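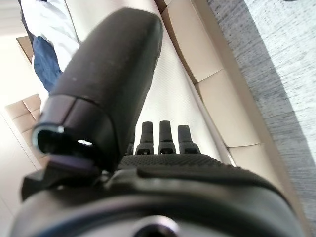 Dadel G4 adaptive gripper, reviewed for people who have to sign the purchase request

The quote said $2,231 for the gripper. I'd like to meet someone who paid that and stopped there. By the time ours was running on the arm we had added the mounting flange, a cable the reseller called optional and a second set of finger pads, and the line item no longer matched what I had told our finance office in October.

The gripper itself is decent. It's stiff, and it has held its zero position through 1,000 cycles on folded cotton and small cartons. Dadel's brochure promises it will handle "any household item." Ours drops thin fabric often enough that I'd ignore that sentence completely.

The pads bother me more. A matte black pad scuffs and shows every speck of dust, fine, that's cosmetic. But spares come only in packs of 10, with a lead time of 4 weeks, and the price isn't on the website. Ask for it in writing before you order anything.

We also looked at the Trorik equivalent. Cheaper up front, with a yearly software license that eats the difference by the second year. Oltico wouldn't quote without a sales call, so I can't tell you what theirs costs.

If your work is mostly boxes, I'd say buy it, with a third more in the budget than the quote. If it's laundry or anything soft, get a loaner first and run your own items on it. Dadel did lend us one, after two emails.

Support is slow but they do answer. Three stars out of five.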